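Review: Priedītis Board Oil, 18 oz. bottle

I have used the same cheap mineral oil from the drugstore on my cutting boards for years. It works, but it soaks in fast and the wood looks thirsty again in two weeks. When my last bottle ran out I ordered the Priedītis oil and wax blend, which a few people on a woodworking forum had recommended over the Dasport cream.

The bottle is plain brown plastic with a flip cap. The cap is the weak part. It leaks if the bottle tips over, and I now keep mine standing in an old coffee can. The oil itself is thin for something with wax in it. On a cold morning it turns cloudy and you have to set the bottle in warm water for a few minutes before it will pour. The label does mention this, in very small print on the back.

Putting it on is easy. I wipe a small puddle over the wood with a piece of old T-shirt, let it sit overnight, and buff off what is left in the morning. Two coats were enough for a board that gets daily use. An end grain block took 2 coats on top and a third on the bottom, and drank more than I expected. There is a light smell of beeswax for a day and then nothing. I did not notice any taste on bread or apples.
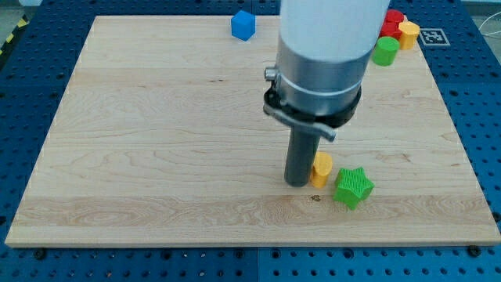
Maple is what I own the most of, so that is what I can speak to. It is a pale wood and some oils turn it orange, which I don't care for. Priedītis warms it a little and stops there. If your board has long straight grain with darker streaks and a few swirls in it, like this one, expect the streaks to stand out more after the first coat. I like that look. Walnut I have only tried on a spoon, where it went nearly black and stayed that way.

Water beads on the surface for the first week or so of washing. After a month of daily use I was ready to oil again, compared with every two weeks before. It will not fix a board that is already cracked or cupped, and it does nothing for deep knife marks. Sand those first.

The price is higher than drugstore oil, but one bottle should last me most of a year. Four stars out of five. A better cap would get it the fifth.

Dwayne Lyons
November 26, 2012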